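How to Speak at a Town Council Meeting

If you've never stood up at a public comment session before, take heart, because it's a lot friendlier than it looks from the back row! I was shaking like a leaf my first time in Avon (I'd come about the bus stop on Wieser Road), and now I go most months.

Start with the agenda. Ours goes up online in the afternoon, and a paper copy hangs by the clerk's door. Find the item you care about and jot down its number, then fill in a speaker card when you arrive. Try to get there 30 minutes early, as the cards are collected before the meeting opens.

You'll have 2 minutes at the microphone, and they do fly by. I write out around 200 words and read them aloud in the kitchen — slowly, with my phone timer going. Give your name and your street, say what you'd like the council to do, and then tell them how the matter touches your own household.
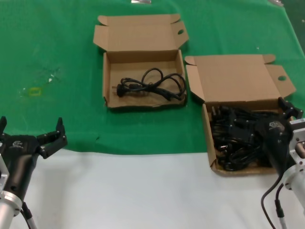 Bring a spare copy for the clerk, so your words go into the record just as you wrote them. And don't fret if the members look down while you're talking. Most of them are taking notes, and you're always welcome to email your own member the next morning with anything you forgot.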